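Workshop Notebook

Home | Notebook | Projects | Bench Hours | People | Contact

This site uses cookies to remember your login. By continuing to read you accept this. OK / Settings

Notebook entry, May, Saturday, started writing at 4:30 in the afternoon

Refreshment table, take two. I am putting this down while I still have it all in my head, partly for myself and partly for Ronja and Clive, who have the next open bench day and will otherwise have to work it out from scratch the way we did.

Some background first, for anyone leafing back through this book later on. Last time we held one of these days we put the drinks and snacks on the end of the long workbench, and you will all remember the ginger beer that went into the drawer of taps and dies. Savvas spent a whole evening with rags and oil (thank you again, Savvas!) and we agreed that food and tools would have separate homes from then on. Yolotzin offered the glass table from the Ponell showroom clearance, the one shaped like a big drop of water, and it has been sitting on the carpet at the quiet end of the room waiting for a purpose. It is a handsome thing. I was doubtful about glass in a workshop, and I am still a little doubtful, but it does wipe clean with one pass of a damp cloth, and you can't say that for the bench.

The plan on paper was drinks at the top left, fruit at the top, the white bin on the left and the bready things on the right, where people come in. Apostolos had drawn it out on the back of a Drokeck packing slip, with arrows, and for the most part we kept to it.
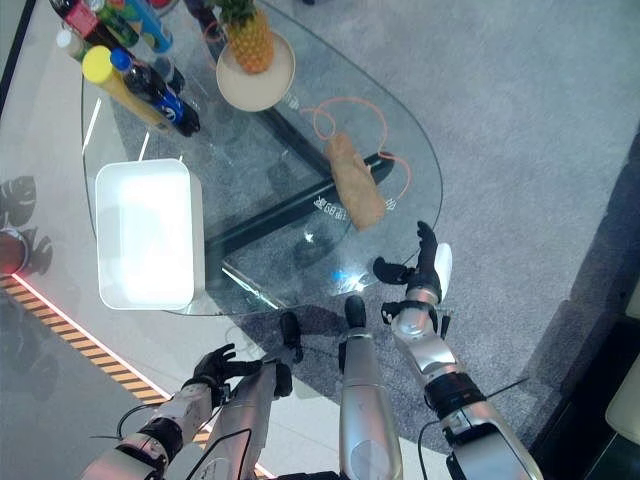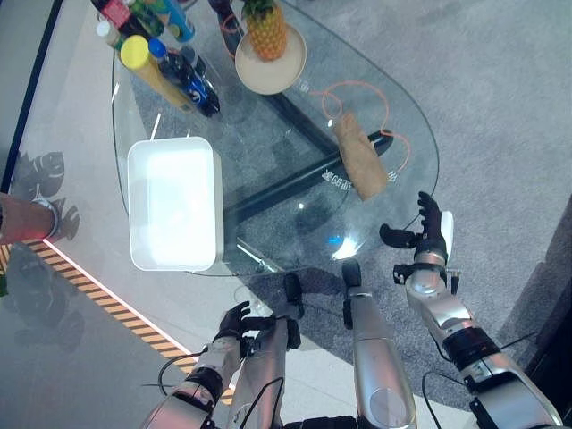 I want to write mainly about the layout, because a table with a rounded outline is a different animal from a square one and I had not thought about that at all. On a square table you push things into the corners and they stay out of your way. With this one you have a wide part and a narrowing part, and whatever you put near the rim feels as if it is on its way to the floor, even when it is perfectly safe. The bottles lying on their sides up at the top left are my main worry. I like how easily you can spot the yellow cap and the Pepsi from across the room, but a round bottle on smooth glass wants to go wherever it pleases, and I would much rather have them standing, or else lying inside something with sides. Yolotzin suggested a folded dish towel underneath them. Apostolos suggested buying a rack. I suggest we try the towel, it costs nothing.

The pineapple on its round plate I would leave exactly where it is. I will admit I thought a whole pineapple was a silly thing to bring (sorry, Yolotzin) but it gives the table a middle, if that makes sense, and it cheers up that end of the room no end. What we do need is a proper board and a long knife, kept with the food things and never borrowed for cutting gasket paper. I am looking at no one in particular, Clive.

The white bin is a good size, and I would like it to become the place for cups. Having it over on the left means you can take a cup and reach up for a bottle without crossing anybody. It is very bright in there under the lights, so any crumb or drip is going to show, and I count that as a point in its favor.

Now the orange cable. It should not be on the table! It loops right across the glass on the side where we want people reaching for food, and sooner or later somebody's sleeve will catch it. Whoever sets up next, please take it off before anything else goes down, coil it, and hang it on the hook by the door with the other thin ones. I have put a label on the hook.

A small thing for the list: Savvas wants felt pads under the metal base, so that it slides on the carpet when we need the floor. I think it slides too well already. We can argue about it over coffee.

To buy or find before next time:

- dish towel, the thick kind
- cutting board, and a knife that lives with it
- 30 paper cups (the Tolline ones went soft last time)
- napkins, please, more napkins than you think
- a roll of masking tape and a marker for names on cups

Ronja has the key to the supply cupboard and I have asked her to set aside one shelf for all of this, so it can be carried over in a single trip. Clive, if you redraw the plan, put the towel in and take the cable out, and tape the new one inside the front cover of this book.

Recent entries

Drawer of taps and dies: cleaning notes
Kravchuk vise, replacing the jaw screws
Labels for the hooks by the door
Who has the 13 mm socket?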